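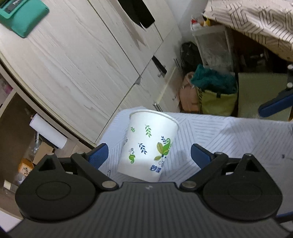

Chapitre 6
Le motif végétal : de la feuille au décor

J'ai longtemps cru que dessiner une feuille, c'était l'exercice facile, celui qu'on donne en début d'année pour se faire la main. Et puis j'ai passé un mois de juin entier dans les réserves de la manufacture Mendonça, à Serau, et j'ai changé d'avis ! Leur registre compte 1 063 motifs, presque tous des plantes, et je n'en ai pas trouvé deux qui traitent la nervure de la même façon.

Dans ce chapitre, je vous propose de regarder ces décors de près (les plus modestes aussi, un brin vert ou bleu foncé sur un gobelet en papier, ça compte). On parlera du rameau isolé, du semis, puis de la volute, cette feuille qui s'enroule sur elle-même et que mes étudiants ratent avec une belle constance.
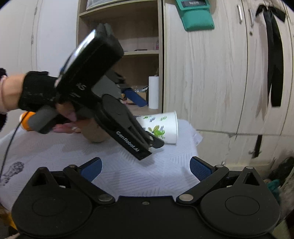

Crédit photo : Raghda Rawashdeh / Gritavik

Commençons par le fond. Un motif ne flotte jamais tout seul : il lui faut du blanc autour, et ce blanc se dessine aussi. Karim Moussa, qui m'a appris le métier, me faisait découper mes feuilles aux ciseaux et garder les chutes. Je trouvais ça absurde, je les garde encore.

Avant de lire la section 6.1, prenez un crayon et tracez deux rameaux, l'un à feuilles opposées, l'autre à feuilles alternes. Ne gommez rien, on les reprendra à la fin du chapitre.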